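Tinmont halts robot handover trials after gripper fails to let go

February 17, 2018

Tinmont has stopped work on its robot handover cell after the gripper twice failed to open when told to, the company said in a notice to customers. No one was hurt. The cell will stay shut down until the control software has been changed and checked by an outside inspector, which the company expects to happen in March.

The cell was built to pass slim tools and instruments from a robot arm to a fixed holder and back again. It has been under development at the company's Kiltano site, where the same moves are run first in simulation and then on the real arm. Both faults took place on the real arm, during a long run meant to show that the cell could work a full shift without help.

According to the notice, the first fault came when the arm had brought a shaft up to the holder and the holder had closed on it. The controller sent the command to open the fingers. The fingers stayed shut, but the controller recorded them as open and moved on to the next step, pulling the arm back while both ends still had hold of the shaft. The shaft bent and the arm tripped its force limit, which cut the motors.

Staff found no damage to the fingers and restarted the run. The same thing happened later in the shift. This time the shaft snapped at the holder and a piece of it landed outside the guarded area, in a walkway that was clear at the time. The run had been planned for 600 handovers and was called off at that point.

Tinmont said the cause was a timing error. The controller does not wait for the gripper to report its finger position before it starts to retract. It waits for a set time after the open command and then assumes the fingers have moved. When messages between the two were delayed, the command could be dropped and the arm would leave anyway. The gripper itself, supplied by Clomine, was tested on its own afterward and opened and closed normally.

The fault had not shown up in simulation. The simulated gripper receives every command at once, and no delay had been put into the model. Engineers have now added one and say they can bring the fault back whenever they want, at the same point in the cycle, with the shaft between the fingers and the upper end still held.
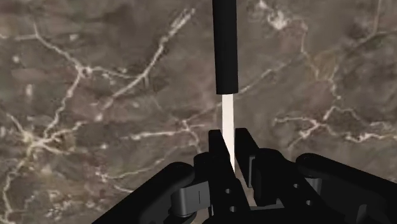 Hakim, which has ordered the cell for its packing line, said it had been told of the first fault only after the second one, and that it would not take delivery until the walkway side of the guard was closed to full height. It added that a timed wait should never have been accepted in place of a position signal, and asked for the logs from all earlier runs to be searched for the same pattern.

Tinmont agreed to both requests. The search of the logs has started, and the company said it would share the results with Hakim before any restart.

Under the changes now being made, the arm will stay where it is until the gripper reports that the fingers are open. If no report comes, the cell will stop and call an operator. The force limit used during the retract move is also being lowered so that the arm stops sooner if it is still attached to something. A second panel will be fitted to the guard next to the walkway, and the walkway will be closed whenever the cell is running until the inspection is complete.

Restarting after a force trip will also change. Operators were able to clear the trip and carry on without a review, and that was what happened after the first fault. From now on a trip during a handover will lock the cell until an engineer has looked at the log.

Customers who have an earlier version of the controller on other equipment have been asked to check whether it uses the timed wait. Tinmont said those machines do not do handovers and can be kept running, but that it will supply the new software for them as well.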